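Key desk thread, 19 Mar 2020

1/ I work at the key desk of Cordeiro, in the Brollton office. We manage rental flats and small shops, and every door has a key which must go out and come back. Some of you asked me how it is going with the robot, so I try to write it down in order.

2/ First, the desk as it was. We are five people. A key comes back from a plumber or a tenant, we read the tag, we write it in the book, we hang it. Then the phone rings and someone needs the key we just hung. In one busy month we had 923 keys coming back over the desk.

3/ The project is called Plotance. The idea is that a robot arm takes the returned keys and puts them in order, and we do the part with the people. When I first heard it I thought about my job, of course. All of us did. We talked about it in the kitchen for a whole week and very little in the meeting.

4/ What I did not expect is how difficult keys are for a machine. A box has sides. A key ring is mostly a hole, it is shiny, and it lies on top of other rings which are also shiny. My hands do this without asking me. The arm has to be taught every part of it, beginning with where to put its two fingers.
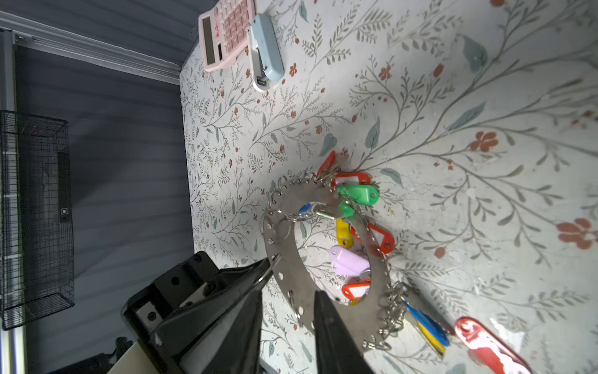 5/ My own part in this is to answer questions. I was asked to explain how I take a ring out of a full bunch, and I could not. I had to do it slowly, many times, and look at my hands as if they belonged to another person. I think I learned more about my work in that month than in all the years before.

6/ For example, I never pull. I push the neighbor ring a little to the side with the thumb, and then the one I want comes free. My colleague at the next desk does it completely differently. She turns the whole bunch upside down. We had worked side by side for so long and did not know this.

7/ About colors. In our office red is for shops, green is for flats, and the other colors were chosen by whoever was on shift. It was never written anywhere. The Plotance team asked for the list and there was no list. So we made one, and there was a real argument over lavender, which for some of us meant "cellar" and for the others meant "waiting for a new lock".

8/ Now the list hangs on the wall. I want to say clearly that this was the most useful change so far, and no motor was necessary for it. New people can read it on the first day. Before, they asked me, and I was a bit proud that they had to ask me. I lost that, and I notice that I miss it.

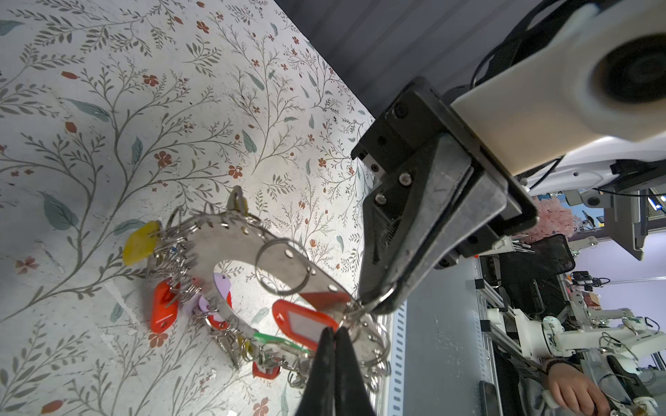

9/ The thing I worry about most is the mistakes, and who will answer for them. If I give the wrong key, I know it was me, and I call the tenant and say sorry. With the arm it is less clear. Look how close the red tag with the white label and the green one are to each other - in our system that is a shop and a flat. One finger through a ring next to them is a very small distance from the wrong door. We asked for a rule that a person reads each tag before the key leaves the building, and the rule was accepted.

10/ Speed. People always ask. I take a key from a bunch in a few seconds, and the arm can need more than 60. The engineers are not worried, they say it does not have to be fast if it works at night. I believe them about the night. But in the day, with a plumber standing at the counter, I will take the key myself.

11/ Hours. Nobody at the desk has lost hours until now, and we have this in writing until the end of April. After that I do not know. The Gisuvton office will join later, they have 17 employees and only some of them handle keys, so they look at us to see what happens. I try to tell them both sides when they call.

12/ What changed for my body: less bending over the tray in the tests, and my wrist is better in the evening. What changed for my head: more screens, more forms. If the arm is not sure, it stops and somebody must decide. That somebody is usually me - I am not sure yet if this is a promotion or only an interruption.

13/ One question for those who work with such a system already, in a warehouse or a library or anywhere. Who is trained to restart it when it stops? With us it is two people, and both want their vacation in the same weeks. I would like to bring a better plan to the next meeting, so please write how you do it.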